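Friday, October 9, 2026

Kumcombe chapel, survey notes, third visit

Arrived at the chapel before nine, key from the house next to the gate as usual. Dry morning, good light on the south side until lunch. I write this in the evening from my paper notes, so the order is the order of walking and not the order of importance.

South wall first. The brick is laid in Flemish bond down to the plinth and then it changes to English bond for the lowest courses. In August I wrote that the plinth is a later repair. I think now that I was wrong. The mortar in both parts has the same coarse sand and the same small pieces of unburned lime, and the joint between them is not disturbed anywhere that I could reach. Please cross out my August remark in the wall register, sheet 4, or at least put a question mark there.

The third window from the west has a wooden frame which is newer than the others. The glazing bars are thinner and the profile is a simple bevel, where the other windows have a small ovolo. Inside, the splay is plastered over with gypsum, so we can't see if the opening was made wider. I didn't open the plaster. We have no permission for this yet, and I would prefer to ask for one small opening at the sill level and not for three.

Vestry. The floor boards were lifted by the electrician in the east corner and he left two of them loose, so I could look under. The joists rest on a low brick wall which doesn't touch the main wall of the nave. There is a gap wide enough for my hand. So the vestry floor is independent, and the vestry walls are probably independent also, only the roof ties them together. This explains the crack over the vestry door, which goes straight up like a ruler and doesn't step along the joints. I put two new pencil marks with the date across it. The old marks from August are still aligned as well as my eye can judge.

The pulpit. It is pine, painted many times, and the lowest layer I can see at the chipped corner is a brown graining. The stair has been turned. On the north side of the pulpit drum there are filled holes for a handrail, and the present handrail is on the south. I believe the stair came up from the north when the pulpit was in the middle of the east wall, and when they made the small chancel the pulpit was moved and the stair had to go on the other side. The account book should say something about it. In the copy we have, the pages for the chancel work are there, but the carpenter is called only "our brother" and no name is given. 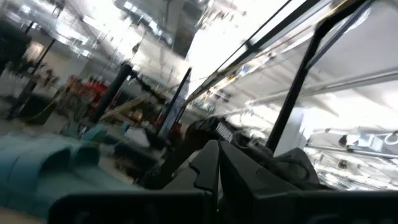 Historic Buildings Workshop / Chapels and Meeting Houses Group / gripper view

Gallery, after lunch. Fongchan Sombatkul came with the long ladder and we looked at the gallery front from both sides. The panels are numbered on the back with a chisel, Roman numerals, from I to XV, so 15 panels in the original set. Number IX is missing and in its place is a plain board. Fongchan noticed that VI and XI were exchanged, because the XI sits with its bottom edge up. I would have missed it. The numerals are cut with the same tool, the width of the stroke is the same on all that I measured.

The cast iron columns under the gallery: 4 of them, with a leaf capital. There is a raised casting number 993 on the base of the northwest one, it was hidden behind the radiator pipe. I could not find a founder's name. The other three bases are under so many layers of paint that a number may be there and we don't feel it. I made a pencil rubbing, it is in the flat folder behind the window profiles. If somebody knows an iron foundry catalog where the patterns have numbers of three digits, please write it here in the margin.

Roof space. We were inside only for a short time, the dust is bad. King post trusses, sawn timber, iron straps at the foot of the post with wedges. The wedges are still there in the two trusses nearest the hatch. On the second truss a tie beam has a scarf joint, and the joint is bolted, the bolts have square nuts. I first thought it was a repair but the carpenter's marks run over both halves of the scarf, so it was made like this from the start. Maybe they couldn't get a tree of such length, or couldn't pay for it.

Between the ceiling joists at the east end there are remains of lath nails in a curved line. I think the first ceiling had a coved end there, before the chancel arch was opened. The curve should be measured. I tried with the tape and a string but one person must be at each end and there is only one safe board to stand on. For next time: take the second board from the store, and the masks with new filters.

Mortar samples. I took three, all from places where the mortar was already falling out:

S1, south wall, under the third window, from the Flemish bond part
S2, south wall, plinth
V1, vestry, outer face near the downpipe

All in paper envelopes, labeled. S1 and S2 I could crush between fingers, V1 I could not, it is hard and gray and I suspect cement in it. Lukoševičius asked in his letter for samples of not less than 60 grams. S2 is too light for this. I will ask him if a smaller amount is possible, and if not, then we need to go back for it, and I don't want to pick at sound joints only to reach the weight.

Consolidant trial on the stone sill. This is the small trial at the back door, not on the main windows. Left half of the sill was treated with the Bivomex product in August, right half is untreated. Today the treated half looks slightly darker in the wet corner and the same as the other in the dry part. The surface doesn't leave powder on a black cloth. The untreated half leaves a little. I don't draw any conclusion after two months, it must go through one winter. Honura have sent their technical sheet for the limewash, it is in the blue folder. The sheet doesn't say how to use it over old distemper, and the whole nave has distemper under the emulsion paint, so somebody has to ask them before we recommend it.

Small correction to the plan: the distance from the west door to the first gallery column was written on the wrong side of the center line. The number is right, only the side is wrong. I corrected it on the paper plan in red and not yet in the drawing file.

About the date of the building. The tablet over the door gives a year but the tablet is of a different stone than the door surround, and the fixing is with iron cramps that have rusted, while the surround has lead. I would not trust it alone. The style of the windows, with a pointed head and very flat, would agree with the tablet, but a country builder can use the same template for 30 years. What I would like to see is the trust deed. The copy at the county office starts on the second page.

A woman who was doing the flowers told us her grandmother remembered box pews with doors. There are hinge marks on two of the wall posts on the north side, at a height which would suit a pew door. I wrote it down as she said it. The present benches have no doors and the ends are much thinner than those posts.

To do:

Write to Lukoševičius about S2
Ask for permission for one opening in the plaster at window three
Red correction into the drawing file
Ask Honura about distemper
Clean paint from the base of one more column, only if the trustees agree, and only with poultice
Measure the curve of the nails, two people
Return the key. I forgot it in my coat pocket and it is still there.

Fongchan will type the list of panel numbers with the order as found and the order as it should be. I have left the next page free for it.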